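Print this article | E-mail to a friend

The Sandbag That Ate My Winter

I bought my first training sandbag because I was tired of waiting for the squat rack. That was the whole plan! A Grundgate shell, a couple of filler bags, a corner of the garage, and I figured I'd be back to barbells by May.

Well, I wasn't. The thing about a sandbag is that it moves while you're lifting it. You get your arms under it, you think you're set, and then all the weight slides to one end and your left side has to sort things out alone. I deadlift 400 pounds on a good day, and I couldn't get a half-filled bag onto my shoulder without wobbling like a toddler.

So I asked people who know more than me. The first piece of advice was to start light - around 32 pounds, which hurt my feelings a bit - and do sets of eight, switching shoulders every rep. I did that three mornings a week before coffee, and by the second month I'd stopped dreading it.
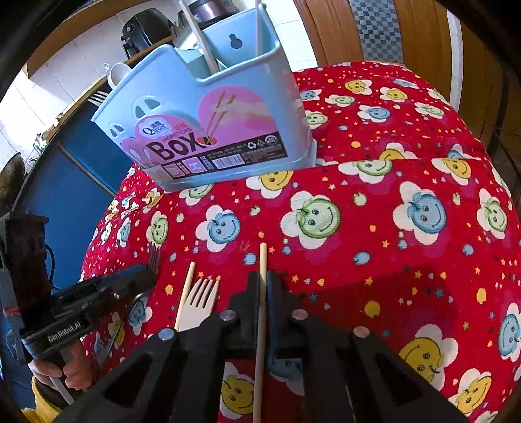 Tormod Haugland thinks most of us overfill the bag anyway. He told me he leaves enough slack in his to grab a fistful of fabric at either end, and that a bag packed tight is just a lumpy barbell with no handles. He also said to double-bag the sand, and I wish I'd called him before I vacuumed the garage twice.

On shells, I've now tried three. The Grundgate has the best zipper and the worst handles (they twist, and my knuckles paid for it). The Arango is softer and much kinder to bare forearms, but the sand creeps into the corners and stays there. Right now I'm using a Zivadik, no handles at all, and I love it for carries - up the driveway, around the mailbox, back again, swearing quietly.

Next month I'm adding a heavier filler bag and trying it over a bar at chest height. My neighbor has already asked if he can watch.

Print this article | E-mail to a friend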